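Danumex Replacement Finger Pads, Set of 4
For Danumex hand-held grippers, left and right
Part group: Wear parts
Ships from our Givevetti warehouse

Service notice added in June: please read before ordering or reusing old pads

We have had returns of finger pads from the Slanina batch where the covering lifts along the top edge of the finger. Once the edge is up, small pieces work loose and hang off the bottom corner. Most of these came from customers who handle cans, bottles and other items with shrink-wrap labels. Mogens Bech in our repair shop checked 88 returned fingers. The body of the finger was sound on all of them. The trouble was in the adhesive under the pad, which softened with heavy use and let the edge creep.

A pad in this state is a grip problem first. The can or bottle sits against part pad and part bare plastic, and it can turn or slide when lifted. If you use the gripper cameras to record work, a hanging scrap can also show up in every picture until it is removed.

Stop using a finger if:
the covering has lifted anywhere along the inner edge
any scrap is hanging from the pad
bare plastic shows on the gripping face
a held object turns when you tilt the gripper

Do not glue a lifted pad back down. Two customers tried this with instant glue and the pads came off again within a shift, and the leftover glue had to be scraped before new pads would sit flat. Do not wrap tape over the old pad either. It changes the closing gap and the gripper will read a smaller opening than it has.

What is in the pack
4 finger pads, enough for two grippers
4 alcohol wipes
1 card with fitting steps

Fitting
1. Unplug the gripper cable.
2. Peel off the old pad from the tip end toward the base. Take off every scrap.
3. Clean the face with one wipe and let it dry.
4. Line up the new pad with the top edge and press hard for a full minute.
5. Leave the gripper open for 8 hours before use. Overnight is fine.
6. Plug in and run the zero routine before the first pick.

Pads fitted in the evening and used the same night are the ones that come back to us. If you run a Saturday crew, fit them on Friday.

Compatibility
Fits all Danumex hand-held grippers with the two-hole finger. Does not fit the older Humard finger, which is narrower at the tip. If you are not sure, send a picture of the top of the finger to Pirjo Rantala at the parts desk and she will confirm before you order.

Warranty
Pads from the Slanina batch are replaced free. The batch code is on the bag, not on the pad. If the bag is gone, send the old pads in and we will check them. Current stock uses a different adhesive.

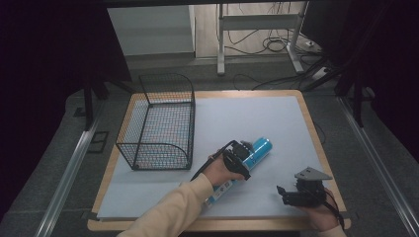

Can handling with a gripper in each hand.

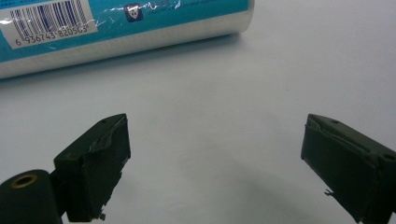
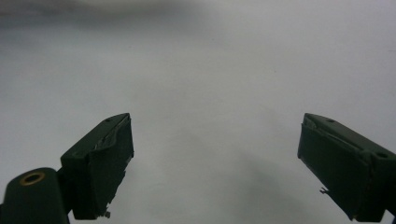
Strips lifting along the inner edges of both fingers.

Can I replace the pad on one finger and leave the other?

Replace both fingers of a gripper together. A new pad is thicker than a worn one, and with one of each the object gets pushed off center as the gripper closes.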